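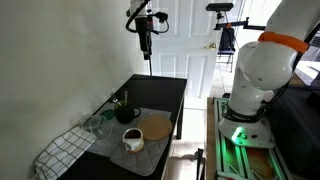
Open house at Pleltora – who went?
Last updated: Tuesday, May 5, 2020

gearmouse
ok so I got back from the Pleltora open house an hour ago and want to get this down before I forget half of it. Short version: go if they do another one. Smaller than I expected, no big stage, no speeches, you just stand there and watch the arms do kitchen stuff and ask whatever you want.

Lucinda Lindqvist did the talking. Very patient. Somebody's kid asked her if the robot gets bored and she gave him a real answer about idle mode.

Sessions were 40 minutes, 11 people max per session. I stayed for two because there was a gap in the list.

plumbline_pat
Was there on the early slot. Liked it less than you did. Long stretches of nothing while they reset. I drove a long way for that and the parking was a joke.

gearmouse
parking was bad yeah. I ended up behind the tile store and walked

tenpenny
couldn't get a slot :( what were they running? the signup page only said "table tasks"

gearmouse
Two arms, both white, one on each side of a small black table. Mug, lid, coaster, that kind of thing. Task changes every session. Mine was spoon and mug first, then moving the lid. Second session they did the towel and I wish I'd filmed it, corner grab on the first go and then a total mess on the fold. People clapped anyway

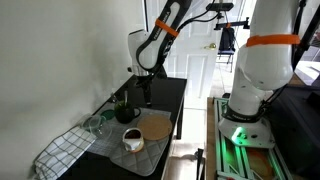 What I wanted to see was the approach, how it lines up before it commits. Most demos I've been to rush that part and you get a bang and a dropped cup. These guys go in from straight overhead, slow, and stop short, then correct. You can see it there with the fingers pointing down just over the green mug, and the spoon standing up in it, so there's something tall to stay clear of. I asked Lucinda how far off it can be at that point and still recover, she said 10 millimeters on a good day. Less if the thing is shiny.

plumbline_pat
10 mm is not impressive. Brudance had better than that at their thing in November and they were doing it at twice the speed

gearmouse
Brudance had everything bolted down tho. Same cup same spot all day. here the visitors got to move stuff around between runs, I moved the coaster myself

plumbline_pat
moving a coaster two inches is not exactly chaos

oskar_k
I'm with Pat on speed, not with Pat on the rest. The Brudance table was a fixture with printed outlines for every part. A quilted mat is a harder surface than people think, things tip on it and the edges of the pattern mess with your depth reading. I've lost whole weekends to a bath mat.

tenpenny
why a mat at all then

oskar_k
Because people have mats.

rivetgirl88
Hi, went to the last session with my dad. He's 40 years in packaging lines and was ready to hate it. He asked why not use a suction cup and be done with it, and Lucinda went and talked to him for ages about towels and spoons and why one tool has to do for all of it. He talked about it the entire ride home!! So that's a yes from us.

He did say the base mounts were the best thing there. Aluminum rail frame, arm bolted on top, nothing fancy. He liked the green light too, says every machine should tell you it's awake.

gearmouse
lol your dad is right. I was looking at that frame too, want to copy it for my garage build. does anyone know what size rail that is? didn't ask, dumb

oskar_k
Can't tell from your pictures. Email them, they answer. I wrote to them about cable routing once and got a long reply with a sketch.

plumbline_pat
Speaking of cables. One arm has a cable looping up top and the other has one down the side. Pick one. If that loop snags on a fast move you're replacing a connector, ask me how I know

oskar_k
Coiled is fine if there's enough slack for the wrist at full turn. Down the side is neater but you pay for it when you have to swap a tool. Manolakis runs everything internal and then you need the whole arm apart to change one wire.

plumbline_pat
Manolakis also doesn't snag.

oskar_k
No, it just sits in the shop for a month.

tenpenny
did they say anything about success rate? like a number

gearmouse
She said 147 runs logged that week on the mug task. I asked how many were clean and she said they'd post it when it's checked. Fair enough I guess

plumbline_pat
Convenient.

rivetgirl88
She told my dad pretty much the same, plus that the lid is the worst one for them. Flat round stuff, the fingers want to slide off. We saw it miss the lid and then get it on a retry, no help.

plumbline_pat
ok a retry with no help I'll give them. Didn't see any of that in mine, mine got a person stepping in every time

gearmouse
early slot, maybe they were still warming up

plumbline_pat
Then don't sell the early slot

rivetgirl88
it was free Pat

tenpenny
is there another one planned?? I'm over by Plaltwood so evenings are better for me

gearmouse
Lucinda said they want to but no date. There was a paper list by the door, I put my email on it, will post here when I hear. Also bring a jacket, that room is cold

oskar_k
If they do the towel again I'm coming. Tenpenny I can take you from Plaltwood, I go right past it. message me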